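Secondhand Computers: Your Questions

I've been buying and fixing up used desktops in Brornton for years, and these are the things people write to me about most. If yours isn't on the list, drop me a line!

Is an old office desktop really worth buying?
For email, bills, homework and a bit of video, yes! I wrote this whole site on one. I paid $200 for it and I've never felt the urge to upgrade.

So how much should I spend?
I'd stay under $400 unless you edit video or play newer games. Past that point I start looking at new machines instead.

Where do you find yours?
Mostly the Olilell surplus sale, which opens early on Thursday (bring cash, and bring a friend if you're carrying anything heavy). The Abreu shop on Plevitgate is pricier, but they'll take a return.

Should I look inside before I pay?
Always ask! Most sellers are happy to pop the side off. I check for dust, missing drives and anything that looks bent.

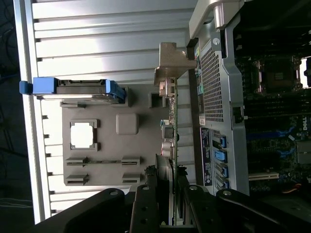
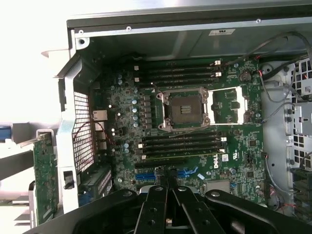
Inside a desktop tower with a blue drive caddy (first photo), and a green Dell motherboard with its CPU socket empty (second).

What if the listing says "no drive"?
Then budget for one, plus an evening to install everything. I don't mind it, I put some music on and make tea, but it isn't for everyone.

How do I wipe my old computer before I sell it?
Copy off what you want to keep, sign out of your accounts, then run the full reset and pick the option that erases everything. It can take hours, so I leave mine going overnight.

Do you sell computers yourself?
Nope, sorry! I only write about them. My own spare room is full enough.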